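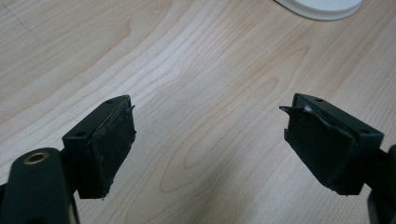

Pale tabletop, cathedral grain running up to the right.

Thread on how logs get cut into boards, for the people who asked after my last post about the shelves. I worked at a small sawmill in Perport for 4 years and most of this comes from there.

A tree puts on a ring each year. Early in the season the wood grows fast and comes in lighter in a lot of species. Later it slows down and comes in denser, often darker. Grain lines on a board are those rings seen from whatever angle the saw went through.

Plain sawn (also called flat sawn) is the usual way. You set the log on the carriage and take slices off it. Boards from the outer part of the log get the arches people call cathedrals, with straighter lines toward the edges.

The arches come from the log being tapered and never perfectly straight. If a tree were a perfect cylinder, you'd get straight lines down the whole face. I have yet to saw one.

Quartersawn means you split the log into quarters first and then cut so the rings meet the face close to 90 degrees. Straight lines on the face. In oak you also get the shiny flecks, which are the rays.

Rift sawn is in between. Straight lines and very little fleck. It was popular for table legs because all four sides look about the same. There's a lot of waste and the price shows it.

Quartersawn costs more too. You turn the log more often, it takes longer, and the boards come out narrower. Kornél Rácz ran our head saw and he charged extra for it no matter who was asking. His brother-in-law paid it.

Plain sawn boards move more across their width when the air gets damp or dry. Wood swells and shrinks most along the rings, about half as much across them, and hardly at all lengthwise. Exact numbers depend on the species.

So a wide plain sawn top needs a way to move. Slotted screw holes, buttons in a groove, figure-eight clips. If you glue and screw it solid to the apron it will crack or pull the base out of square, probably the first winter you run the heat.

My own example: I made a top 51 inches long out of flat sawn ash and screwed it straight to the frame because I was in a hurry. Split opened at one end by February. I filled it and it opened again next to the filler.

Cupping. A flat sawn board that dries out tends to cup away from the heart side, so the bark side goes hollow. You can read it on the end of the board. Picture the rings trying to flatten themselves out.

Some people alternate the heart side up and down when gluing a panel. Others put the best face up and let the base hold it flat. I do the second one. Érica Fagundes taught me the first one and we still disagree.

Drying matters more than any of this. Our rule for air drying was a year per inch of thickness, and it's only a rule of thumb. Stickers between every layer, lined up one above the other. Paint the ends of the boards the same day you cut them.

We skipped the end paint once on a load of cherry. It was warm for May and windy. By the next afternoon there were checks in the end of nearly every board and we lost 2 inches off each one. That was my job so I remember it.

Log 803 was the best thing I saw come off that saw. White oak, blown down along the river road. Lucía Barroso bought the whole log for a staircase and wanted every board kept in order. I chalked the numbers on the ends.

Keeping boards in order lets you match them later. Open two neighboring boards like a book and the grain mirrors. Bookmatching. You lose a little to the saw and the planer, so it's never an exact mirror.

Veneer has its own cuts. Slice it flat and you get the same arches as a flat sawn board. Rotary veneer is peeled off the log like paper towel off a roll, and the pattern gets wide and wandering. Most construction plywood is rotary.

If you want to know whether something is solid or veneer, look at the end. On a solid board the lines on the face carry over the edge and turn into ring curves on the end grain. Veneer just stops.

Hatice Sarıgül asked what to buy for a first project. Flat sawn poplar. Cheap, easy to plane, takes paint well. Get it a few weeks early and leave it in the room where you'll be working.

Someone else asked about sawing your own logs with a chainsaw mill. I've only done it twice, both times slowly. I'll write about that once I find my notes.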